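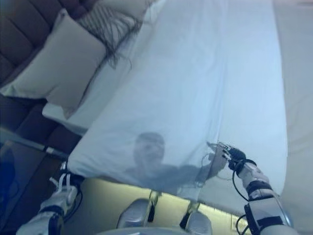 Jornada de puertas abiertas de Poscombe

La jornada de puertas abiertas de Poscombe es una demostración pública de robótica doméstica que organiza la empresa Rolix en su piso de pruebas, y os cuento lo que sé de ella porque ya he ido 2 veces (y volvería mañana mismo, la verdad). Esta entrada se basa sobre todo en la edición del 30 de julio de 2024, que es la que tengo más fresca y de la que me traje un cuaderno lleno de garabatos.

Origen

La primera edición se hizo en enero, con un frío espantoso y muy poca gente. Entonces Rolix enseñaba casi solo tareas de cocina: llevar una taza, cerrar un cajón, esas cosas. El dormitorio llegó después, a propuesta de Leanne Garside, que coordina las visitas y que lleva años insistiendo en que la tela es lo que separa un robot de feria de uno que sirva en una casa. Yo al principio no lo veía tan claro. Ahora sí.

El recorrido

Se entra en grupos de 26 personas como mucho y la visita tiene 4 paradas: cocina, lavadero, dormitorio y sala de control. Entre una y otra hay que andar bastante, así que calzado cómodo. En la cocina te explican cómo se reparten el trabajo las dos manos, en el lavadero se habla de clasificar ropa (a mí se me hizo un pelín largo) y en la sala de control te dejan ver los registros de las sesiones y preguntar lo que quieras.

Hacer la cama

Es la parada estrella, y con razón. La cama es de las que podría tener cualquiera, con su cabecero marrón acolchado y sus almohadas, y el robot trabaja con una sábana blanca finísima, tanto que se transparenta la silueta de quien está al otro lado. Una mano negra de varios dedos pellizca un pliegue de la tela por la derecha, mientras el brazo izquierdo la sujeta por el borde con una pieza blanca en forma de soporte. Dicho así parece una tontería, pero intentad vosotros mantener tensa una sábana sin poder notar bien cuánto tiráis.

Lo de la tela tiene mucha miga. Un vaso es un vaso lo cojas como lo cojas, pero una sábana cambia de forma con cada movimiento, se arruga, se dobla sobre sí misma y te esconde la esquina que estabas buscando. Si además es translúcida, los sensores de profundidad lo pasan regular: a ratos miden la tela y a ratos lo que hay detrás. Leanne nos lo explicó con un pañuelo en la mano y lo entendió hasta mi cuñado, que venía por el café.

La otra mitad del asunto es la coordinación con la persona. Hacer la cama entre dos es un trabajo de ir tanteando: uno levanta, el otro estira, los dos esperan. Según el equipo, el truco está en que el robot no tenga prisa por soltar. Llevan 1.780 ensayos apuntados solo con sábanas, y todavía les queda la funda nórdica, que allí nombran bajando la voz.

Quién participa

Rolix pone los robots y el personal. Dinden se ocupa del software que planifica los agarres, y Makokha presta los muebles y la ropa de casa. Durante las visitas suele haber alguien de cada una, y son gente muy accesible; a mí un chico de Dinden me dibujó en una servilleta tres maneras de agarrar una esquina y todavía la guardo.

Información práctica

Las plazas se piden por adelantado y vuelan. La visita completa dura unas 2 horas, contando el rato de preguntas, que siempre se alarga. Se pueden hacer fotos sin flash en todas las paradas menos en la sala de control. Si podéis elegir, coged el primer turno: hay más sitio junto a la cama y se oye mucho mejor lo que cuentan.

Véase también: robótica doméstica, manipulación de objetos deformables, Rolix, Dinden.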